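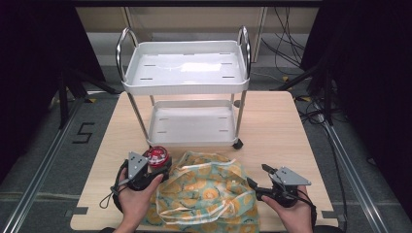

The white two-tier trolley on the table, with the patterned bag in front of it.

Sulus opens its tidy-up mornings to everyone this March

I've run the tidy-up mornings at Sulus for nearly 2 years now, and I'm so pleased to say we're opening them up to anyone who fancies coming along (you don't need to be a member any more!). Doors open at 9.30 in the morning and there's room for 36 people.

We're starting with small trolleys, the sort with two trays that ends up in the corner of every kitchen with a heap of stuff on it. You'll clear one, wipe it down and decide what goes back. Bags come next, and I mean all of them – the shoppers, the gift bags, the crinkly ones you kept for a picnic that never happened. My own favourites are the cheerful ones with fruit all over, so I do understand why people can't part with them.

Skitent is lending us extra trolleys for the month and Khosravi is doing the tea. Places cost nothing, though we do ask you to bring a bag or two from home to sort.

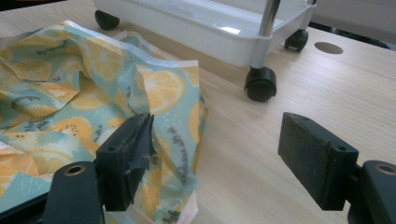 Clyde Begay came to the last run and told me he'd found 39 bags stuffed inside other bags under his sink. He has kept six, he said, and the cupboard door shuts again – he only wishes he'd brought his wife's lot as well.

To book, ring the Sulus front desk or pop in and put your name on the sheet. If the mornings fill up we'll add an afternoon at Sultari, where the room is bigger and takes 40.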